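From: Joon-young Koo
To: Sorkano kitchen list
Date: 23 October 2008
Subject: Re: [sorkano-kitchen] chopsticks, where do yours live?

Hi all,

Sorry for the slow reply, I had the relatives up for a fortnight and the computer was buried under doonas. Snipping Geum's message down to the bits I can answer:

> We've got a drawer full of bamboo and wooden chopsticks, none of them matching,
> and every time I want a pair I end up with one long and one short. My sister
> reckons they should stand up in a jar on the bench. I'm worried they'll get
> greasy being that close to the stove. What does everyone else do? And does
> anyone oil theirs, or is that just for the fancy lacquered sort?
> Geum

Geum, your sister's right, get them out of the drawer. Ours were in with the peelers and skewers for years and I used to jab myself about once a week looking for the tin opener. Now they stand up in a holder and when we're eating the whole thing goes to wherever the people are, and everyone grabs their own. Much less mucking around than laying out pairs!

I wouldn't pack the holder tight. Mine are thin plain wood and they flop out every which way, which my mother thinks looks dreadful, but there's air between them and you can see what you're pulling out. If you can't get one out without three others coming along for the ride, put half of them in the cupboard for visitors.
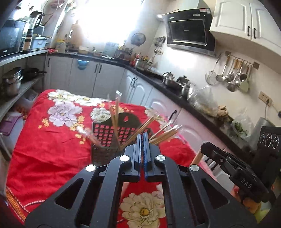 How often should a wooden chopstick be replaced? When it's rough, split, bent or still smells of last week's dinner after a good wash, and with ones that get used every day that comes to once or twice a year at our place.

I do a big cull in July when it's too miserable to be outside. Everything gets tipped out on a tea towel and matched up by length, and the odd ones go to the shed for stirring paint and propping up tomato seedlings. Last time I had 37 without a mate, and I'd love to know where the other 37 went. (Behind the fridge, says my son, who has never once looked behind the fridge.)

On the grease - yes, it does happen. If they're right next to the burners they get that sticky film and then the dust settles in it. Ours live down the other end of the bench from the stove and that's fixed most of it. Wash the holder too, not only the sticks. I forgot about the bottom of mine for ages and I won't describe what was in there. If yours has no drainage hole, let the chopsticks dry lying flat before they go back in.

As for oil, I tried it on one lot with the camellia oil from Parovine and they came up lovely, but they were slippery for days and my father-in-law lost a dumpling down his shirt. For the plain ones I don't bother any more. Lacquered ones I'd leave alone altogether, just a soft cloth and no dishwasher.

If you're buying new, the grocer next to Rulitz had plain wooden ones in big packets when I was in there, no idea if they still do. Give them a sniff before you pay. I had a packet that smelled like a chemist's and two boilings didn't shift it.

Does anyone have a holder with a divider in it? I keep thinking I'd like the long cooking ones kept separate from the eating ones, but I don't want two lots of things on the bench.

Cheers,
Joon-young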